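Changes to the Interlibrary Loan Service at Carnside

The Carnside Library Association has completed its review of interlibrary loans and will introduce revised borrowing rules for all member branches on 12/13/21. Cardholders who already have a request in progress do not need to submit it again.

Under the present arrangement, each branch sends its requests to the Brouwer Street office by courier slip, and the office forwards them to the lending library. In November the average request took 23 days from slip to shelf. Requests will now be entered directly at the branch desk and sent to the lending library on the same day. The office will continue to handle material from outside the state, as well as microfilm and bound newspapers.

The loan period for borrowed books remains four weeks. One renewal may be requested, provided that it is made at least five days before the due date. The lending library may decline a renewal, and its decision is final. Each cardholder may have up to five requests open at one time – the previous limit was three.

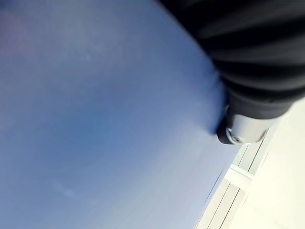

Fees have also been reviewed. There will be no charge for books borrowed within the state. Photocopied articles will be supplied free of charge up to 66 pages, after which the usual copying rate applies. Where a lending library sets its own fee, branch staff will inform the cardholder of the amount before the request is sent. Overdue charges on interlibrary items are unchanged, and lost items will be billed at the price stated by the owner.

Members of the Veren branch should note that collection of interlibrary items has moved from the upstairs reference desk to the main circulation desk. Items will be held for 10 days after notice is given. Notices are sent by e-mail where an address is on file and otherwise by regular mail. Cardholders are asked to check that their contact details are current.

Printed copies of the revised rules are available at every branch. Questions about a particular request should be directed to the branch where it was made. General comments on the service may be addressed to Fenna Van der Linden, Head of Lending Services, at the Brouwer Street office.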